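Can a machine do the dishes yet? I get asked this every time I say I write about chore robots, so here's a thread on where I think we are.

My short answer is that washing is close and the kitchen is the problem. A mug, a couple of thin utensils, a flowery plastic bowl, a sponge, all in one sink, and every one wants a different grip.

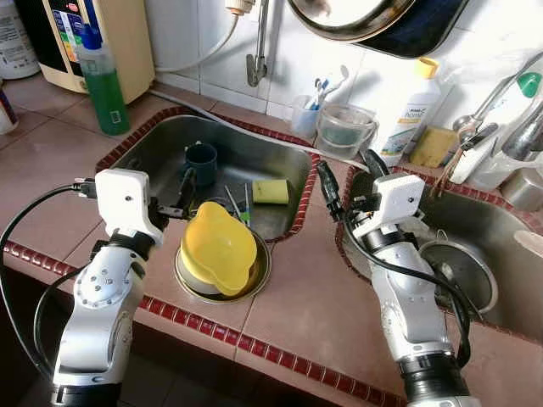

I keep a list of 22 household chores and score each one. Dishes by hand got a 4 out of 20 from me in January, and people were mad about it!

Floors are a whole other thing. Vacuums had it easy because they push stuff around. Picking up soft things is so much harder - cloth never has the same shape twice.
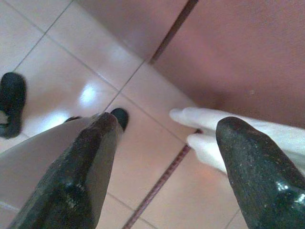

The folks at Conden told me shop floors will get there first and I believe them. Same part, same bin, same light, all shift long. My sink has never looked the same two days running.
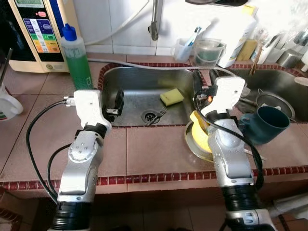 What I'd pay for right now is the boring middle. Rinse the mug, put it down someplace safe, leave the good pan to me. I'd take slow, too - let it run while I'm asleep. 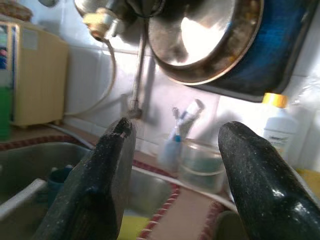
Sponge in the sink, toothbrushes in a cup. Regular kitchen stuff.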